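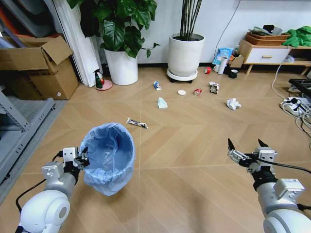

Floor day. I do the whole front room from one end to the other on Saturday morning, and people keep asking how I do it without it eating the day, so I'm writing it down as I go.

Bin first. I carry the wastebasket to where the mess is and leave it on the floor there. For years I left it in the corner and walked every wrapper over to it. Two trips in and I'd be looking at my phone.

New bag before starting. Fold the rim well over the edge so it doesn't slide down when something heavy goes in. I use the thin light blue ones, cheapest roll at Brolton. They tear if you put a can in with the bent side down, so I don't.

First pass is trash only. Snack wrapper, tissues, balled-up paper, the little carton. Nothing that needs a decision. If I have to think about it, it stays on the floor until the second pass.

Cans don't go in this bin. The red and white one gets set by the door and goes down with the recycling. My building takes cans and paper together, yours may not. Check the sheet in the lobby if you have one.

Paper is a judgment call. Clean paper goes with the cans. If it's been near food it goes in the bag. I don't smooth it out to check, I look at the outside and decide.

Lids. The round white lid does not get thrown out until I know what it belongs to. I have thrown out a good lid twice and both times the container turned up the same week.

Second pass is the stuff along the wall. That's the part I put off. Things end up down there when I'm clearing a table in a hurry, and then it starts to look like that's where they live.

Mug, black cup and thermos go to the kitchen together. Thermos gets opened and rinsed the same day, no exceptions. I left one shut for 12 days in September and had to soak it with baking soda overnight. It still smelled like soup after.

The small cardboard box I keep open on purpose while I'm working. Anything that belongs in another room goes in it, then I carry the box around once at the end and flatten it. If I flatten it first I always want it back ten minutes later.

The blue and white bag of packaged stuff goes in the cupboard as is. I'm not decanting anything. Tried jars for a while, spent more time on jars than on eating.

Plants stay where they are. I wipe under the pots with a dry cloth and turn each one a little. Water comes last, when there's nothing else on the floor to get dripped on.

Now the floor itself. It's a light wood floor laid in zigzags, and it's nice to look at and annoying to sweep. Crumbs sit in the seams. Sweep along one set of diagonals, then the other. Going straight across just moves the crumbs into the next seam.

Henrique Nogueira told me to vacuum with the brush head lifted a notch and he was right. I still sweep first – the vacuum is loud and my neighbor works nights.

Damp mop, not wet. Wring it until it stops dripping, then wring it again. I'm out of the Drulonura cleaner so today is plain warm water and I doubt I'll see a difference.

Sulastri Mandagi asks if I time it. I did once. Trash pass was 6 minutes. The wall took over half an hour, most of it walking to the kitchen and back.

Someone else asked why I don't tidy a bit every day. I do, in the kitchen. The front room I let go until the weekend and it doesn't bother me. Do whichever one you'll keep doing.

Last thing is tying up the bag, even if it's only half full, and putting a fresh one in. Bin goes back to its corner. Taking the cans down now, then lunch.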